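4. Setting up indoors

Read this section if you plan to use the Draltix launch monitor in a garage, basement or club bay. For use on the range or the course, go to section 5. You will need the unit, the stand, the alignment stick and the charging cable. Have a phone or tablet with the Toletti app already installed. If the app has not been paired yet, go back to section 3.

4.1 Placing the net and the mat

1. Hang the net so that the bottom edge touches the floor. With the Hokley net, clip the lower corners to the side poles first, then the upper ones.

2. Put the mat down square to the net. The long side of the mat should point at the middle of the target.

3. Measure from the ball position to the net. This distance must be at least 98 inches. With less, the unit may not see enough of the ball's flight and will show two dashes in place of the carry distance.

4. Make a slow practice swing with your longest club, then another with your shortest. Check both sides and the ceiling. Left-handed and right-handed players sharing a bay should both do this.

CAUTION: Never hit a ball into a net that has been hung tight. Leave enough slack for the net to give. A tight net can send the ball straight back at the player.

4.2 Placing the unit

1. Open the legs of the stand until they click.

2. Seat the unit on the stand with the lens toward the ball. Turn the collar clockwise by hand. Do not use pliers.

3. Place the stand on the far side of the ball, facing the player's toes, 30 inches from the ball position. Measure from the lens and along the floor.

4. Lay the alignment stick on the mat, pointing at the target. Open Toletti, tap Align and turn the unit until the line on the screen lies over the stick.

5. Tap Save, then take the stick off the mat.

Note: If the unit is bumped, repeat steps 4 and 5. A small turn of the stand is enough to make straight shots read as pushes or pulls.

4.3 Light and background

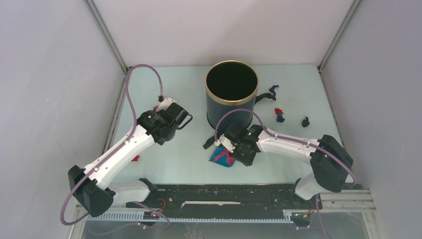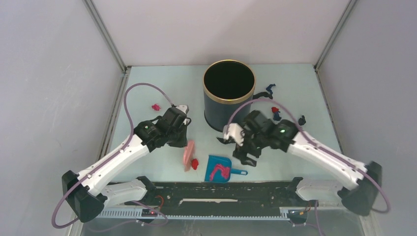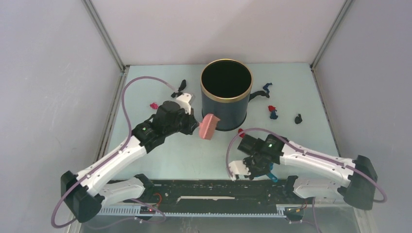

The unit finds the ball by its contrast with whatever is behind it, so both the light and the background matter. Use a steady light from overhead or slightly in front of the player. Avoid a lamp directly behind the ball and avoid direct sun on the mat. Walls can be almost any color, but keep them plain within the unit's view. A light gray like that of the back wall in all three pictures works well as long as the ball is seen against the mat or the floor. White walls are usable too, though you may have to lower the exposure in the app. Striped or shiny wall coverings should be covered with a cloth or a dark screen.

1. With the ball in position, tap View. The app shows what the unit sees.

2. Look for a green ring around the ball. If the ring is steady, go on to 4.4.

3. If the ring flickers, turn off one light at a time until it stops. Older tube lights are the usual cause.

4. If there is no ring, open Settings, then Exposure, and move the slider one mark to the left. Wait for the picture to refresh before moving it again.

5. Remove spare balls from view. The unit tracks the first ball it finds, and this may not be the one you hit.

4.4 First shots

1. In Toletti, tap Players, then Add. Enter a name and choose right-handed or left-handed. Names are listed by last name, so Pirmin Ruchti will appear above Severin Widmer.

2. Select a club. Begin with a wedge.

3. Place the ball inside the ring and wait for the tone. Do not swing before the tone.

4. Hit four easy shots. The app treats these as calibration shots and does not add them to your averages.

5. When the screen reads Ready, hit as normal.

If the screen reads Repeat after the fourth shot, the readings were too far apart. Check that the stand has not moved, then start again from step 3. If it reads Repeat a second time, go through 4.2 from the beginning.

Calibration is kept for each player and each location. You do not need to do it again unless you move the mat, change the height of the stand or reset the app.

4.5 Reading the results

The main screen shows ball speed, launch angle, carry and direction. Ball speed is measured. Carry is worked out from the other values – it will differ a little from what you see outdoors, where wind and temperature have a say. To enter the temperature of the course you play, open Settings, then Conditions.

The quality score in the upper corner runs from 0 to 100. A score of 89 or higher means the unit had a clear view of the ball through the whole tracking distance. Lower scores are still saved but are shown in gray and left out of the averages. To include them, tap the shot and choose Keep.

4.6 Ending the session

1. Tap End Session and wait for the upload bar to finish.

2. Hold the power button until the light goes out.

3. Take the unit off the stand and put on the lens cap.

4. Wipe the lens with a dry, soft cloth if there is dust on it. Do not use glass cleaner.

CAUTION: Do not store the unit in an unheated garage over the winter. The battery can be damaged by freezing. If you put the unit away for a long period, charge it halfway first and keep it indoors.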